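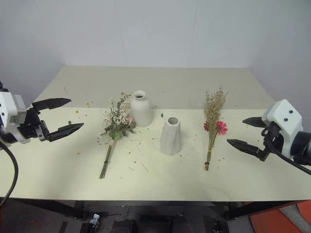 Home News Products Trade Contact

December 18, 2001
By the Trade Desk

Groler adds two ceramic vases to dried-flower range

Groler will begin shipping two off-white ceramic vases in February, the company said Tuesday. Both are intended for mixed bouquets and for dried grasses, which the firm has sold in bundles through its Amaral outlet.

The first model, Tunasum, is bottle-shaped, with a short neck, rounded shoulders and a rimmed mouth. The finish is matte white. The narrow neck holds a small number of stems close together and suits a light bundle of dried grass.

The second, Vundach, is a tapered column, narrow at the top and wider at the base, with soft vertical facets that are irregular by design. Groler said the wide base lowers the center of gravity and allows taller stems to be used without added weight in the bottom of the vase.

The first run is 1,500 pieces, of which 993 are Tunasum and the remainder Vundach. Roughly 200 of the total are set aside for florists who order before the end of the year. Orders placed after that date will be filled in the sequence received. Lead time is 21 days.

Care instructions are the same for both models. Fresh bouquets should have the wrap removed and the stems recut before they go into water. Dried stems are to be used in a dry vase only, and fresh and dried material should not share a vase. The interior can be cleaned with warm water and a bottle brush. Abrasive powders will mark the outer surface.

Prices will be listed in the February catalog. The dried bundles remain available separately and are not changed.

Filed under: Ceramics, Cut and Dried Flowers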